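Brotlow Trackday Seat, by Proltemlow

Home > Motorsport > Seats and Harnesses > Brotlow

If you've ever come in from a twenty-minute session with your knees bruised from bracing against the door, you'll know why we get so excited about seats. A good one changes how a car feels more than almost anything else you can bolt into it. You stop holding on and start feeling what the back end is up to!

The Brotlow is our fixed-back seat for trackday cars, sprints and hillclimbs. It has a one-piece shell with deep sides at the hip and a slightly lower shoulder than our full race seat, so you can still look over your shoulder in the paddock (and get in and out without taking the wheel off, which your back will thank you for). 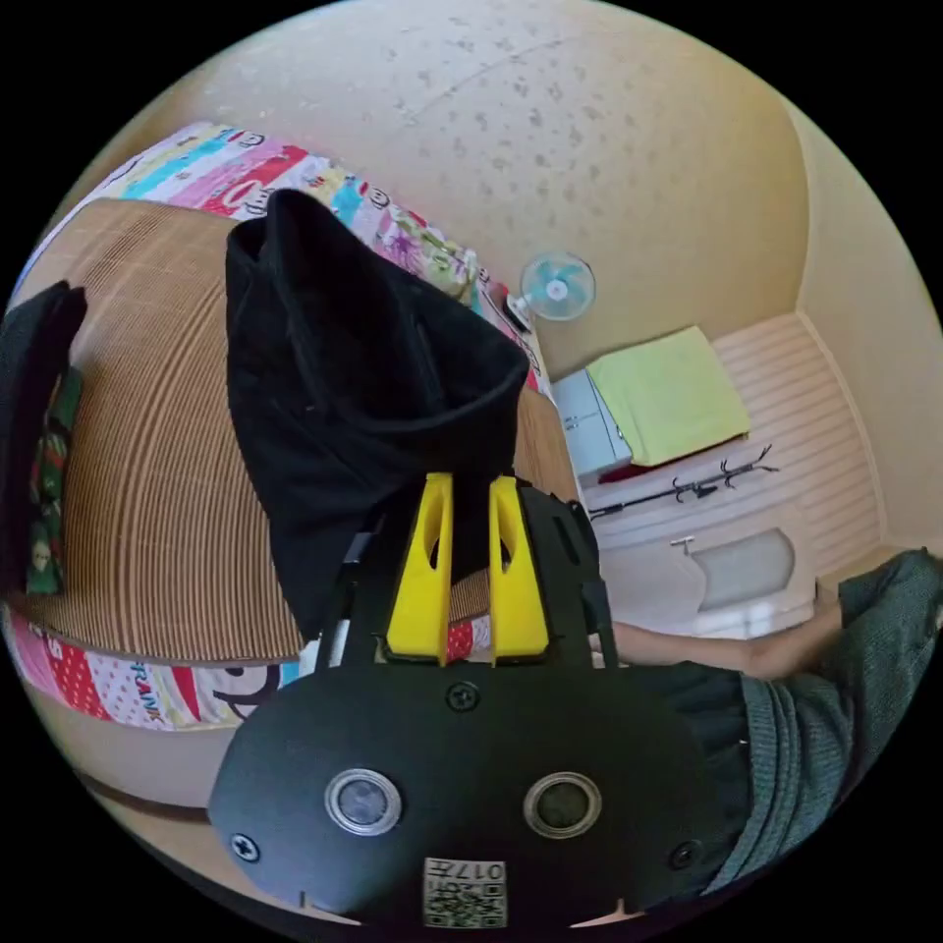

What you get

Brotlow shell with fitted cover
Removable base, back and lumbar pads
Side mounts with 12 height and tilt positions
Bolts, washers and spacers
Printed fitting guide
Spare set of pad fasteners

Fit and sizing

There are 2 widths, Standard and Wide. Measure across your hips while sitting down, in whatever you wear to drive, and check the chart before ordering. If you fall between the two, try the Wide with the thicker side pads first. We test-fit most of our own cars that way and it leaves room for a winter base layer.

Taller drivers can leave the base pad out altogether and gain 35 mm of helmet room. It's firmer, but on a smooth circuit you'd be surprised how quickly you forget about it. 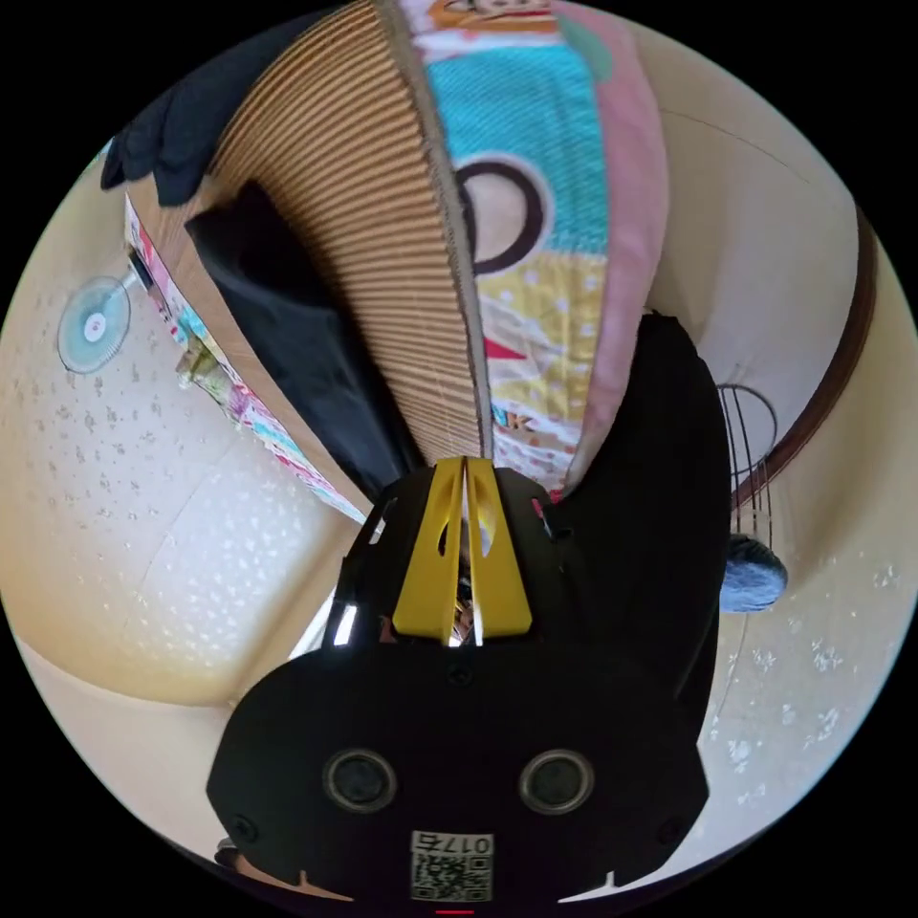

Gripper with yellow fingers and two round sensor windows.

Harness slots

Five slots as standard, including the one for the crotch strap. They take both two-inch and three-inch webbing, and the edges are rolled and trimmed so they don't chew the straps. Dewulf harnesses drop straight in, and so does the Asora clubman set if you swap the shoulder pads for the short ones. Please follow the harness maker's own instructions for strap angles.

Colours

Black cover with black, red or grey stitching. Grey hides the dust best. Red looks fantastic in a white car.

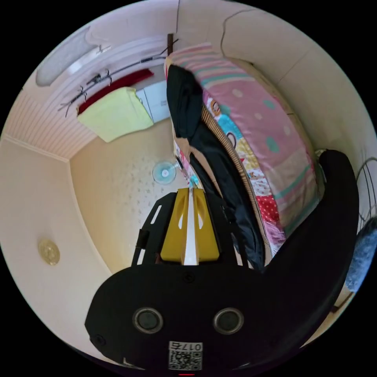 Black housing, yellow fingers, small label at the base.

Looking after it

Pads come out for a hand wash at 30 degrees. Dry them flat and away from a heater. Wipe the shell down with warm soapy water, and check the side mount bolts before every event.

Price and delivery

Mounts and pads are included in the seat price. An extra pad set is £173. Wide seats in red stitching are made to order, with the next batch due in June.

Page updated 03/03/2021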